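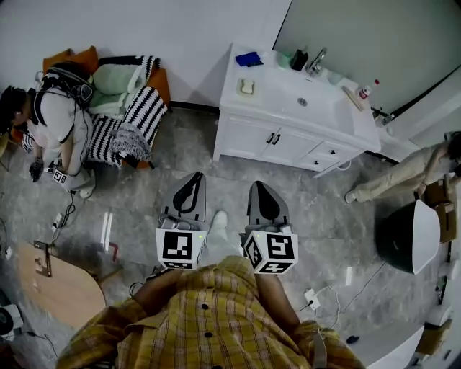
*Both grippers up at the vanity.*

I've been doing demonstration work for a little over a month now, and people keep asking me what it is, so I'm going to write it down once and send them the link.

The short version is that I do household chores with a gripper in each hand, and the recordings are used to train a robot to do the same chores. I started in September. Orathai Srisuk, who I knew from my last job, told me Okham was looking for people with steady hands and patience for repetition. I have the second one.

The grippers took some getting used to. You have two pointed fingers on each side and that's all. You can't feel how hard you're squeezing, so you learn to look. For the first few days I kept trying to use my wrist the way I normally would, and the marker cubes would turn away to where they couldn't be tracked. Wanpen Phetsri went through my early takes with me and stopped the playback every time I did it. It was a long afternoon.

What she taught me is mostly about going slower than you want to, and about committing. If you reach for a cloth and change your mind halfway, the robot learns the changing your mind too. Better to miss, back off cleanly and go again. A clean recovery is worth keeping. A wobble goes in the trash.

This week's list is bathroom tasks. Fold the cloth, put it down flat. Move the cup to the other side of the faucet. Open a drawer, put the brush in, close the drawer. I like the drawers least. The knobs are small and the finger tips slide off them if you come in at an angle, so you have to line up your whole arm first, and by the tenth drawer your shoulder lets you know. The strap doesn't help with that.

Cloth is the one I've gotten good at. You pinch a corner with the left, pinch the next corner with the right, lift both, and let the bottom edge touch down before you bring your hands forward. Bent Grímsdóttir does it differently — she drags the near edge over the far one without lifting — and we were told to keep both ways, so I've quit arguing about it.

We work close together. Everyone has cables, and you get in the habit of looking at the floor before you step back. Between takes you sit down whenever you can. Things get moved around on the counter so that no two starts are the same, and a surprising amount of the day goes to that. Put the bottle here, turn the soap a little, slide the container back, go again.

My count for the month is 338 takes kept out of over 400 tried. Wanpen says that's fine for someone new. Most of what I lost was early on, and a good chunk was me starting before the recording did. I now look for the green light on both cubes before I move, left one first. I say it under my breath. Left, right, go.

I did get to see the other end of it once. They had an arm running on a model trained partly on our kitchen takes, and it was putting cups on a shelf. It stopped for a moment before each cup, with the fingers open, just hanging there. I do that. I'd never noticed it until I saw it done by something else. I asked Oranuch Pongsiri if it was a problem and she said no, but it costs about a second a cup, and could I try not to. So I'm trying not to.

A few answers to things people have asked me:

- Yes, it pays by the hour and doesn't depend on how many takes get kept.
- No, I don't write any code. I fill in a sheet with the task name and whether I think it went well.
- My hands are fine. The forearms get sore, and the thumbs, mostly on Mondays.
- I have tried picking things up at home with kitchen tongs to practice. It's not the same. The tongs are too springy.

Next up is laundry, which Bent has done before and says is slow going, socks especially. After that there's a set where two people work on the same task and hand things to each other. I'm down to do that one with Orathai. We tried a handover on our own yesterday with a rolled-up towel and dropped it 3 times before we worked out that the one giving has to hold completely still and let the other one come in. We got it on the fourth go, but by then it was time to pack up.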